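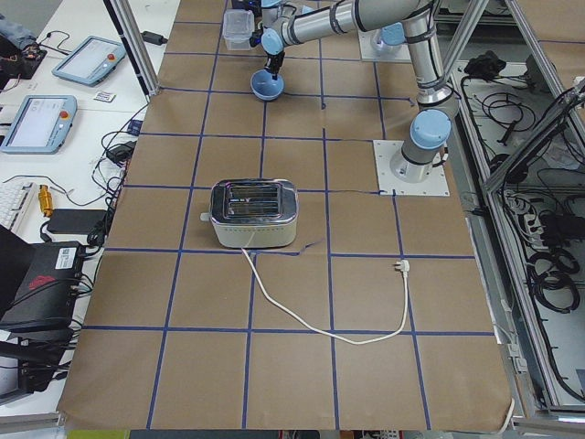
Worktables, small appliances and the new paper covering

Issued by the Household Goods Service, Gedilitz, December 20, 2022

The Household Goods Service has completed the change to paper-covered worktables at its Patari building. Users of the building will have noticed brown kraft paper on the large tables in place of the former oilcloth, and a grid of squares laid over it in dark blue tape. The present item sets out how the tables are to be used, with particular attention to toasters and other small kitchen appliances, which make up the greater part of what is handled at Patari during the winter months.

The covering

The paper is supplied on the roll and is laid in a single length from the back of the table to the front. It is permitted to hang a little over the front edge. A slight curl at that edge is normal and need not be flattened or trimmed. Where the curl becomes a fold, or where the paper has torn, the length should be replaced and the grid laid again.

The oilcloth was withdrawn after the autumn review. It held crumbs along its seams and had become difficult to clean near the table edges, and several lengths had been scorched. Paper can be taken up, crumbs and all, and a fresh length put down in the time previously spent on wiping. Used paper that is clean and dry goes to the paper collection. Paper marked with grease goes to general waste.

The tape is ordered under the Stenix supply agreement, together with labels and storage bags. Only tape from this agreement is to be used on the tables. Masking tape was tried in one room and lifted at the ends within days. Members of staff who find a loose strip should press it down or replace it before work begins, and should not place a second strip over the first.

The grid

The squares are a guide to placing, and they are drawn by hand. Small differences in size between one square and the next are to be expected and have no significance. The purpose is that each article has a place of its own which can be named in the record. An appliance is entered by its square at the start of a session and by its square at the end, so that a change in position is apparent to whoever takes over the table.

An article may stand across a line if it is too large for one square. In that case the square holding the greater part of it is the one recorded. Flexes and cables may cross as many squares as their length requires and are not recorded separately.

Fixed equipment on a table keeps its place when paper is renewed and does not need an entry in the record. The same applies to the white desk areas beside the tables. Nothing from the desk side is to be moved across on to the paper in order to make room, and articles under examination are not to be put down among the cables there.

Toasters

The toaster in the photograph is of a kind frequently seen at Patari: two slots, a shiny chrome top and a cream-coloured body, with a small white lever at the side. Chrome and light-coloured casings show finger marks readily. They should be wiped with a soft cloth that is barely damp, and then with a dry one. Scouring powder and abrasive pads are not to be used on either surface. A pad that seems gentle enough on the body will leave fine scratches on chrome which cannot afterwards be removed.

Toasters are placed upright on the paper with the slots facing upward, towards the middle of the table. The following applies in every case.

The plug is to be out of the socket, and lying in view on the paper, before any article is brought near the slots. A plug hanging behind the table does not meet this requirement, even where the person at the table is sure that it is disconnected.

The flex should be drawn away from the body and left in one wide loop on the paper. It is not to be wound round the toaster during examination. Winding conceals the part of the flex nearest the casing, and that is where wear most often begins.

The slots should be looked into from above before the toaster is lifted or tilted. Where the heating elements are dark and even along their length, no remark is needed. Where one is bent, broken or touching the guard beside it, the toaster is to be labelled and set aside.

Crumbs are removed by way of the crumb tray, if the model has one, or by turning the toaster over a sheet of waste paper. Knives, forks and skewers are not to be put into the slots for any purpose. Compressed air has been requested on two occasions and remains unavailable, as it drives crumbs further into the casing.

The lever should move down and return without sticking. Many toasters will not hold the lever down when they are unplugged, and this is not to be recorded as a fault. Electrical testing is carried out separately in the Ung room by authorised staff, and no toaster is to be plugged in at the paper-covered tables.

During the past quarter 87 small kitchen appliances were entered in the Patari record. Toasters were the largest group, followed by kettles and hand mixers. Of the toasters set aside, 10 were set aside on account of the flex or plug alone. Five of these have since been fitted with a new flex and passed for use.

Bowls and containers

A bowl is kept on each table alongside the appliances. At present these are the light blue bowls transferred from the teaching kitchen. They may be used for dry articles of any kind, including loose knobs and feet from appliances awaiting reassembly. They are not to be used for water or cleaning liquid, for which lidded containers are provided at the sink.

Clear plastic food containers with lids are also in general use on the tables. A lidded container should be kept towards the back, where it will not be knocked, and the lid should be on whenever the container is not being filled or emptied. Containers that have cracked at the rim, or whose lid no longer closes, are to be withdrawn. A mixed box of spare lids is held in the Ung room and staff are asked to look there before ordering new sets.

It has been observed that bowls and containers are gathering at certain tables and are missing from others. They should be returned to the table from which they were taken at the end of each session. From February the underside of each bowl will carry the number of its table.

Leaving the table

At the end of a session the following should be seen to:

Appliances that have been dealt with are labelled and moved to the shelves.
Appliances still under examination may stay in their squares overnight, with the plug in view as described above.
Loose crumbs are brushed from the paper with the soft brush.
Bowls are emptied and left on the table.
Lids are closed.
The record is completed, including the square of any article left behind.

It is not necessary to renew the paper daily. A length normally serves for two weeks, and longer on tables used only for small articles. The person completing the record may ask for a new length at any time by writing "paper" in the last column.

Articles brought in by the public

The Service continues to accept small kitchen appliances at the Patari counter during its usual opening hours. The following are welcome: toasters, kettles, hand mixers, blenders without cracked jugs, and electric scales. Appliances should be clean on the outside and free of food. Toasters in particular should be emptied of crumbs at home where possible. Owners are asked to leave the flex attached and not to cut off the plug, even where the appliance is known to be faulty – a complete appliance can be examined a good deal more quickly.

Microwave ovens, deep fryers and anything containing oil cannot be accepted at the counter. These should be taken to the Gedilitz collection yard.

Bowls, plates and food containers are accepted throughout the year if they are whole. Containers should be brought with their own lids. Single lids are accepted only in the common sizes, a list of which is displayed at the counter.

Further arrangements

A short printed sheet on the use of the tables will be placed in the Ung room in February, and copies may be taken. It will include a drawing of the grid with the squares lettered along the front and numbered along the side. Until then the record should continue to use the description of each square in words, for example "middle, left of the centre line".

Remarks on the paper covering may be entered in the book at the Patari counter. Remarks received so far concern the noise of the paper when heavy articles are drawn across it, and the Service would ask that such articles be lifted.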